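### 3.2 Bins and sorting habits

We were delighted by how much the choice of bin mattered. Households in Flisemcombe and Zarkutby kept a tidying diary through July, giving us 3,486 entries in all, and plastic bins came up in them again and again. People liked bins they could pick out from across a room - color was mentioned far more often than size or shape. Rosser and Jenkins coded the entries separately and then settled 825 disagreements together, most of them over what counts as "put away" and what is merely "put down." That distinction became one of the most rewarding parts of the study, and we return to it in Section 5. A bin in bright blue plastic, the color the Zarkutby diaries favored, is at the lower left in Figure 2.

**Figure 2.** Blue plastic bin. 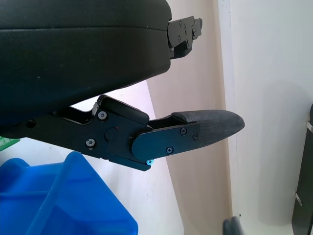
*Last modified: 8 October 2010*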